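Notebook, April, 12:30 start

Long chat with Attila Fekete over coffee about our handling rules for the grippers, and I'm glad we had it! We agreed the Trunen sheet is too fussy for cloth work, so three rules stay:

1. Say "closing" out loud before the fingers close, even when you think everyone is watching. 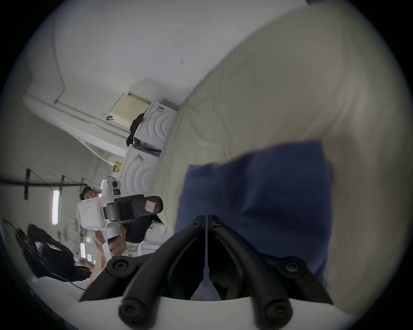
2. Keep an arm's length from whoever is working next to you - more if they have their back to you, bless them.

3. Phones stay off the bedding during a run. One was lying there with its screen lit, away from the blue cloth.

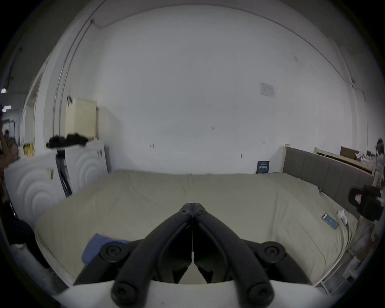
Still to do

Ask Rekico for the finger wear limits, and write these up nicely for the newcomers.

Comments

Châu: Can we add cables to rule 2?

Attila: Yes please - I'll draft it.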